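Print this page | E-mail this page

Chapter 6
Fabrics That Hold Heat

Pick up the warmest thing you own and weigh it in your hands. Odds are it's lighter than you expected! Most of what keeps you warm in a jumper, a doona or a pair of thick socks is air, and the fibres are there to stop that air from wandering off. Once you see clothing this way, a whole wardrobe starts to look like a set of clever little traps, and you'll never walk past a rack of winter coats in quite the same mood again.

In Chapter 5 we looked at how yarn is spun and how a weave differs from a knit. Now we put that knowledge to work. We begin with fleece, a knitted fabric whose surface has been brushed until the loops break open and stand up as a soft pile. Each tiny fibre slows the air beside it. Thousands of them together (and there are far more than that in a sleeve) make a layer that hardly moves at all.
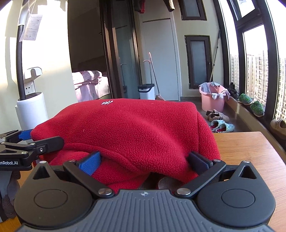

Figure 6.1 Red fleece with a pilled surface and a thick rolled hem.

Pilling is the price we pay for all that fluff. Loose fibre ends rub against each other, tangle and form small balls that cling to the cloth. Short fibres work free more easily than long ones, so two fleeces of the same colour and weight can age very differently. Try rubbing a scrap with a dry sponge for 400 strokes and look at it under a hand lens – it's a marvellous little landscape.

Seams and hems matter too. A hem stacks layers on top of each other, which makes the edge stiffer and helps it keep its shape. A seam is a join, and wind can find its way through needle holes. Mills such as Laltel and Bhatt test the flat cloth, but a finished garment always behaves a bit differently, and comparing the two is one of the real pleasures of this subject.

Trims bring their own puzzles. Plush pieces, printed dots and hoods all have to survive the same wash as the fleece they're attached to, and each may shrink or fade at its own rate. 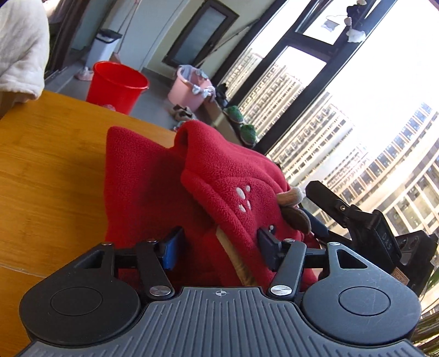
Before You Start

For the activities in this chapter you will need fabric scraps, a hand lens, a kitchen thermometer, two identical jars and some warm tap water. Keep your notes from the Driklow blanket exercise handy, as we come back to those cooling curves in section 6.4.

Related items
Chapter 5: From Fibre to Cloth
Chapter 7: Colour, Dye and Daylight
Clerkeo fibre identification chart
Glossary of textile terms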